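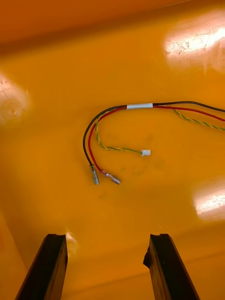 I have been losing small parts for most of my adult life, and I've finally landed on an opinion about it that I'm willing to defend in public: the lid is the problem. Put your bits in a shallow open tray, a brightly colored one, and leave the lid off. Leave it off for good! Look at that little harness lying on the orange. Black wire, red wire, green and yellow twisted together, a short white band holding part of it in line, and you can read the whole thing in a second without picking it up. Drop the same harness in a gray toolbox drawer and you'd be feeling around for the black wire with your fingertips.

I know this is a minority view. My friend Digby Lockyer has a wall of tiny drawers in his garage in Orkolham, 302 of them, every one labeled in his square little capitals, and it's a beautiful thing to stand in front of with a cup of coffee. I've also watched him spend a whole evening opening and shutting them looking for a spade terminal. The labels say what he meant to put in there back when he made them. A drawer can't tell you what's in it until you pull it out, and by the time you've pulled out 19 of them you've forgotten what you were fixing (in our case a lamp, which is still in pieces).

The usual argument for drawers is space, and sure, if you own 3000 resistors you can't have them all out sunbathing on the table. But most of us aren't storing things, we're in the middle of things. We've got one job going, with a dozen pieces, and it'll be on the table until somebody wants to eat dinner there. For that you want room around each part. A lot of room, more than feels sensible. 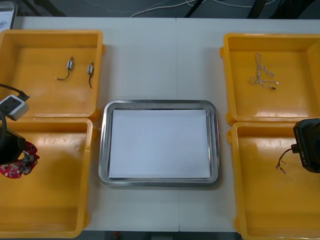 Four yellow trays on a white tabletop, and a steel one between the columns.

I'd go further and say the empty part of a tray is the part doing the work. Two components in a big yellow tray looks like a waste to a tidy person, and I used to be that person. I'd squeeze everything into one tray so the others could be stacked up and put away, and then I'd have leads hooked around other leads and I'd be picking at the knot with a toothpick. Wires will tangle if you give them any excuse. Spread them out and they mostly behave.

Ataahua Baxter, who taught the evening repair class I took at the Carroll library, was strict on this. One kind of thing per tray, and a tray with nothing in it stays on the table anyway, so you always have somewhere to put the surprise screw. She was also a great believer in the metal tray in the center, for whatever you were working on right then. I rolled my eyes at the metal tray for a good month. I own two now.

Where I part ways with her is color. She thought any color would do so long as the whole set matched. I think yellow and orange beat everything, and I'll argue it with anyone, except that a yellow wire on a yellow tray takes a bit more squinting, and I haven't solved that. Digby says blue. Digby would.
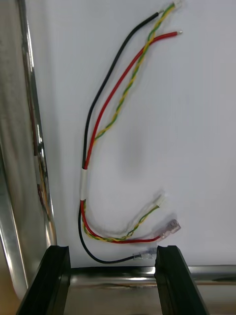 The other thing people reach for is the bare table, and I do have some sympathy, having done it for years. White is lovely for seeing things against. Dark wires jump right out at you. But pale plastic connectors just about melt into it, and a table has no rim, so one elbow and your ferrule is under the fridge. A tray has that little raised edge, and it's the cheapest insurance I know of. You can also pick the tray up and carry it to the good window, or shove it on top of the bookcase when company comes, with everything still lying where you left it.

So buy trays, the shallow kind. Mine are Skalleck, the cheap line, and they're a bit too glossy under the ceiling light, but I've had them since March and I haven't gone back to the jars once. Digby is welcome to the jars.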